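Technology | Features

Teaching by the Handful
How a month of picking up socks, scarves and cushions is helping a robot learn to tidy a bedroom

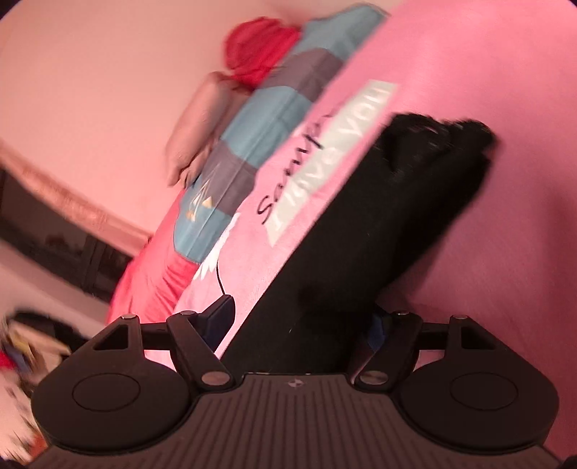

A hand-held gripper closes in on a soft black item on a pink printed fabric.

The first thing you learn when you pick up the gripper is how much your own fingers have been doing for you all these years. I had been handed the thing for five minutes, in a borrowed apartment in Numuleck, and told to move a scarf from a bed to a basket. I have moved many scarves in my life. This one slid out of the pads twice, folded itself in half, and ended up on the floor.

"Keep it," said the trainer at my elbow, meaning the recording. She wanted the fumble as well as the rescue.

I had come to see Hafstein, a project run by a small robotics firm called Besico. Its goal is easy to say and very hard to do: a machine that can walk into an untidy bedroom and put the soft things where they belong. Soft things are murder for robots. A mug is the same mug from one day to the next, but a sweater has a new shape every time it's dropped, and a sock can look like a mitten or a hat or a small sleeping animal depending on how it landed.

So the team shows instead of telling. They go into real rooms with a two-fingered gripper held in the hand, a camera riding on it, and they do the chores themselves, over and over. The camera sees what a robot's wrist camera would see, pads and all. Software works out how the hand traveled through the room and when the fingers opened and closed. Later, a robot arm fitted with the same kind of fingers gets trained on the result.

What I love about this is how ordinary it looks. I'd pictured a lab with yellow lines on the floor. I got a bedroom with too many cushions, and a woman saying "nice, nice, now slower" while I tried to grab a glove by its cuff!

By the end of November the team had 396 usable recordings from Numuleck alone, and they want 700 before they start the next round of training. A recording may be a few seconds long or it may run on for a couple of minutes. The short ones are mostly single grabs: reach in, close, lift. The long ones cover a whole bed, and those are the ones the trainers argue over at lunch, because two people never clear a bed the same way. One starts at the pillow. Another goes for whatever is brightest. A third piles everything in the middle first, and I have to say that's how I do it at home.

All of those ways are welcome, up to a point. If everyone grabs a sock differently, the robot can end up with a muddled average of all of them — a sort of hover over the sock followed by a pinch at nothing. I watched a clip of that and it was oddly touching. The fix was to agree on a few habits. Come in from above when the cloth is lying flat. Come in from the side when it's bunched up. Pause for a beat before closing. Nobody has to be perfect, but the pause matters, and the trainers remind each other about it all day.

Patterned fabric gets its own share of attention. A plain sock on a plain sheet is a gentle place to start. Put a dark, fuzzy item on top of something covered in words and drawings and the edges get much harder to pick out, especially when the camera is swinging in fast and everything smears. The trainers go looking for those setups now. They swap the bedding, pile one print on another, open the blinds, close them again.

Besico also drives its robot by remote control, and I got a turn at that too. The arm is nicknamed Gruvon and lives in a second room down the hall. You sit in front of a screen with a control handle in each hand, and the arm copies you with a tiny delay. It's great fun and it's terribly slow. In the time I took to lift one pillowcase by remote, a trainer with the hand-held gripper had cleared the foot of the bed and gone back for the socks.

Still, the remote sessions have their place. With the hand-held tool you can reach in ways the arm can't, leaning over a headboard or twisting your wrist past where its joints would stop. Driving the real arm keeps everyone's ideas in line with what the machine can do. The team spends most of the week with the gripper and saves a day for the handles.

And does it work? I saw Gruvon try the bed by itself, 9 items on the cover, no one at the controls. It took a knitted hat on the first go, cleanly, and carried it to the basket. It dropped a T-shirt and went back for it. Then it came to a sock, stopped above it, waited for one beat, and closed its fingers.

I knew that pause. I'd been nagged about it all morning.

Dec 17, 2024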